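Ticket 4161: Sivow sign-up form drops mentor matches
Status: open, waiting on Vasier
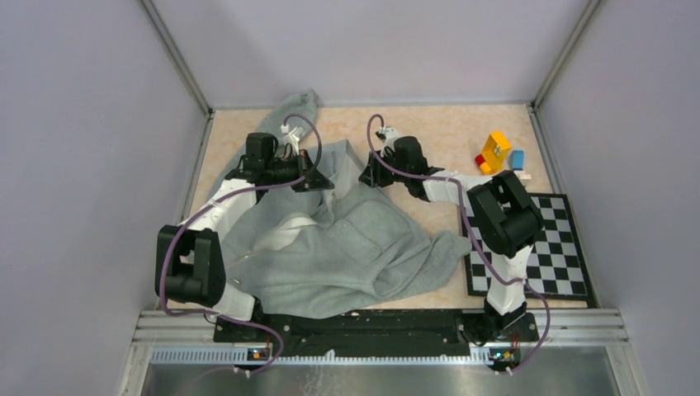

Gray garment spread on the table, two robot arms over it.

Opened June 12, 2026
The Plastlow grief support program pairs teens with adult mentors through Sivow. Since the last update, 6 of our 61 pairs show the mentor as "none." The mentors exist. One of them brought muffins.

Tried so far:
Logged out and back in. Same result, with a new password.
Cleared the cache. Sivow forgot me and kept the error.
Re-entered one pair by hand. It saved, then matched the teen with herself – a nice message about self-care, but we'd like an adult there.

Reply from Vasier support
Please check that every mentor's background check has a renewal date. Blank dates hide the record.

Update
Four of the six were blank, left over from the February import. Filled them in and those pairs are back. The other two have dates and still show "none." One is under Snorradóttir, so I suspect the accent. The other has no accent and no excuse.

Reminder emails for the art night are on hold until both are fixed. Please don't close this ticket automatically again.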